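Progress report, second period
Project: Home Water Saving in Drunville
Prepared by Vlasta Halás, Jul 1, 2005

In this period we continued the visits to households in the old part of Drunville and in Skustau. The plan was to reach 75 households before the summer holidays. We have finished 72, and the other three families asked us to come again in September, when they are back from their relatives.

During each visit we read the meter together with the family, check the taps and the toilet tank, and leave the printed diary. The diary is now in its second version. In the first one the columns were too narrow, and older people complained, with good reason, that they could not write in them.

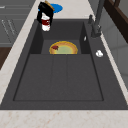
From the diaries which came back, 50 are complete and can be used for the comparison. Most families write that the biggest change for them was to stop rinsing under running water. Leaking toilets are still a larger problem than we expected, mainly in the houses on the Danko side, where the valves are old and the right parts are difficult to buy.

The cooperation with Vovadora goes well. They delivered the tap fittings in May — two weeks later than agreed, but in good quality — and they will exchange the wrong sizes without payment.

We ask for your agreement to move the unspent travel money to the repair of toilet valves. The total budget would stay the same. I enclose the table of costs and the receipts.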